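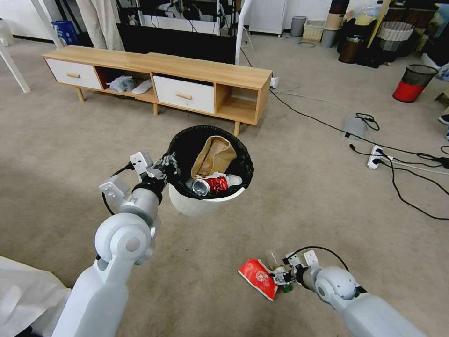
Continuity is the thing I get the most emails about before the short film is due, so let's do week 3 on that. Say your set dressing is a trash bin with a black bag in it, a soda-type can lying on its side and a red snack wrapper on the carpet. Take two, somebody tidies up, and your edit is ruined! Take stills before anyone touches anything (please!) and log them by scene.

Budget for the Wasbridge shoot is still 600, props included. Questions to Imtiaz Navaratnam.

This site uses cookies. Accept

© June 2021 Cirirlow Film Course | Back to top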